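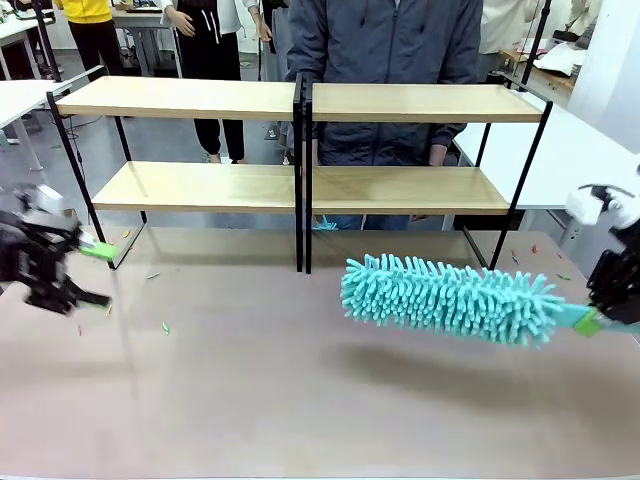

No. 13

Two little shelf units, side by side, black legs, pale wood-look boards, not a thing on any of them. I keep being told that the empty shelf is the goal. You clear it, you dust it, you stand back and feel your shoulders drop. Mine have yet to move.

24 Jan 2019

January is when the tidying advice comes round again, and Roksolana Yurchenko sent me a piece of some 3000 words on dusting. I read all of it. The gist was start at the top and work down, which my grandmother managed to get across by pointing.

What I can't swallow is the faith in the duster. I mean the fluffy chenille sort, turquoise fingers on a stick with a bit of lime green on the handle. I've had three. They're nice to hold and they do pick up the grey film on a flat board, I'll give them that. But look at what is lying on the table under those shelves: red bits, green bits, a yellowish one by a front leg. Crumbs of that size don't cling to chenille in my experience. You push them along until they go down the back, and then you say you've dusted.

A damp cloth, then. Or a dustpan brush, the stiff one I bought in Mellor. Lift the unit, brush, wipe, put it back. Where two units stand leg to leg there's always a line of muck between them, and no fluffy head I've owned gets in there without leaving half of itself behind.

I'm told the Tulska duster is different. It was 11 pounds last time I looked and it's also turquoise, so we'll see.

As for the shelves, give it a fortnight. Mine had post on the lower board by the second evening and a jar of screws on the upper one soon after. The jar is still there. I dust round it.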